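Merer Stage 3, Plastasau
Pre-Audience Safety Inspection, Studio Game Show "Grestonura"
Inspection date: July 14, 2024
Scope: audience seating, lighting grid, set pieces, contestant props. Camera cranes are covered on a separate sheet.

1. Audience seating
Riser locking pins engaged: Pass
Handrails secure at both aisles: Pass
Seats fixed to riser deck: Fail
Comment: Seat 81 moves at the rear bracket. Taped off. Replace the bracket before the seat is released to ticketing.

2. Exits and aisles
Exit signs lit on house power and on battery: Pass
Aisle edge lighting: Pass
Cable crossings ramped: Pass with comment
Comment: The ramp at the monitor cart stops short of the wall. Add one section. Audience pages use this route during warm-up.

3. Lighting grid
Safety cables on all hung fixtures: Pass
Load plate legible, 3000 lb: Pass
Comment: The August rig adds 5 fixtures downstage. The load sheet on file does not include them. Submit a revised sheet before the hang, not after.

4. Main set
Host podium anchored: Pass
Contestant platform edges marked: Pass with comment
Comment: White tape is worn at the left step. It reads poorly once the house lights go down. Renew.
Revolving scoreboard, emergency stop: Pass. Tested 3 times from each station.

5. Contestant props, building round
Blocks free of splinters and sharp corners: Pass
Board lies flat, no rocking: Pass
Comment: Wipe the board between tapings. Blocks go back to the prop cage after each episode and are checked again on issue.

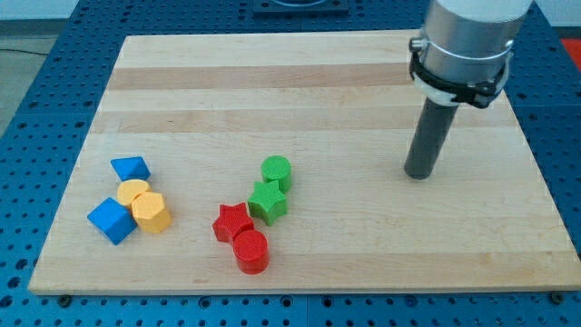 6. Special effects
Confetti launchers disarmed during rehearsal: Pass
Fog fluid data sheet on site: Fail
Comment: The sheet in the binder is for the previous product, Samir. Obtain the current one. No fog until it is filed.

7. Sign-off
Open items: 1, 2, 3, 4, 6
Items 1 and 6 must be closed before doors open. The remaining items may be closed by the stage manager and initialed on the copy kept at the stage door.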